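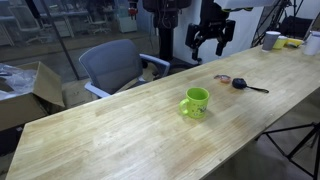

Offices should stop buying matching mugs. I mean it. Every place I've worked has gone through the same thing – somebody in charge of the kitchen budget decides the cupboard looks messy, a box of identical white mugs shows up, and the old ones go in a donation bin by the back door. Fourteen chipped, ugly, beloved things, gone by lunch. And for what? A lime-green mug with a little cartoon on the side, standing upright on a butcher-block table, tells you more about a workplace than any welcome packet. You can spot it across a room. You know to leave it alone. Try that with a white one.

I'm writing this in a hurry because our own box arrives tomorrow. Sixty-one mugs, Drikix logo on both sides, so you get the logo whether you're left handed or right. Total bill 1,755 dollars. I saw the invoice. It was on the printer. If you don't want people reading invoices don't leave them on the printer.

The case for the matching mug goes like this. It's fair, everyone gets the same. It stacks. It looks good when clients visit. Fine. Stacking, I'll give them stacking. The old cupboard was a landslide, I've caught a falling mug with my forearm and it hurt.

But fair? Same mug for everybody means no mug for anybody. By ten in the morning there are three of them on every flat surface and not one person will own up. You put yours down to answer the phone and when you come back there are two, both half full, both coffee with milk. Now what. You get a third. That's how you run out of sixty-one mugs in an office with way fewer than sixty-one people in it.

At Clukitz, where I was before this, they switched in October and by spring the sink was a disgrace. Same people! They used to wash up after themselves. Of course they did, the mug with the lighthouse was known to all and if it sat there growing fur we knew whose fur it was. Shame is a decent dishwasher. Take the name off the thing and the shame goes too, and then come the laminated signs. I hate the signs. Your mother doesn't work here. Thanks, my mother would have quit.

Then there's the clients argument. I have visited clients. I have sat in the front room at Tudose with a very nice gray cup that matched the very nice gray chairs and I couldn't tell you one other thing about the place. At Furkine they gave me tea in somebody's old vacation mug, a pelican on it, handle glued back on. We talked about the pelican for ten minutes. Then we talked about money, and it went fine. I remeber all their names.

I know it's a small thing. People keep telling me that, usually while holding their own mug from home, the one they've now started hiding in a desk drawer. Small things are what we get at work. You don't pick the carpet, you don't pick the lights, you don't pick the guy across from you who hums. You get a mug. Eight hours, one mug.

So spend the money on a second shelf. Put up some hooks. A drying rack that doesnt fall over would be nice. Buy a few plain cups for guests if you must, keep them up top. And leave the rest of the cupboard be – the faded ones, the one shaped like a boot, the giant one that is really a soup bowl.

The donation bin is already by the back door, by the way. I've taken mine out of it once today and I'm going down to check again before I leave.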